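Notebook, dye and paste bench, Mallstead workshop
March 21, 2025

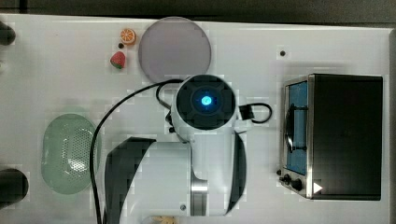

White table from overhead, arm in the middle, blue light on.

Started the morning on the wheat paste again, because the batch from earlier in the week had gone sour at the bottom of the jar and I could smell it before I had my coat off. Threw it out and made fresh, one part flour to 5 parts water, cooked slowly and stirred the whole time. It came out smooth but a bit stiffer than I like, so I let it down with a few spoonfuls of cool water and pushed it through the sieve twice. Much nicer! I do love it when it gets that pearly look.

The main job is still the Mondham parish ledger. Page 311 was the last one with a proper tear, from the fore edge nearly to the gutter, and I mended it with the thinner tissue, feathered out with a wet brush. It's under blotter and weight now. Please don't lift the board before Monday, however tempting it is (I am mostly writing this to myself).

Eylül Karabulut stopped by before lunch with the sample swatches from Prustusberg and we had a long and happy argument over the spine cloth. She wants the dark brown, I want the one that looks like weak tea. We cut a strip of each and pasted them onto scrap board to see how they take the damp. The brown bled a little onto the blotter, so that's one point for the tea, though she says a quick wash beforehand would settle it and she may well be right - she usually is about cloth.

Sewing thread: down to 3 cards of the linen, and the Işık order hasn't shipped. Enough for the ledger, I think, if I don't make a mess of the kettle stitches like last time. Waxed one length as a test and it pulled through without fraying.

Still to do: trim the new endpapers, grain running head to tail (check it twice, you know why). Ask the Mondham people if they want the old label put back or kept in an envelope. Their whole run comes to 2,000 leaves, and they'd like it home by June.

Brushes are washed and hanging. Paste is in the small fridge, left side, lid on tight.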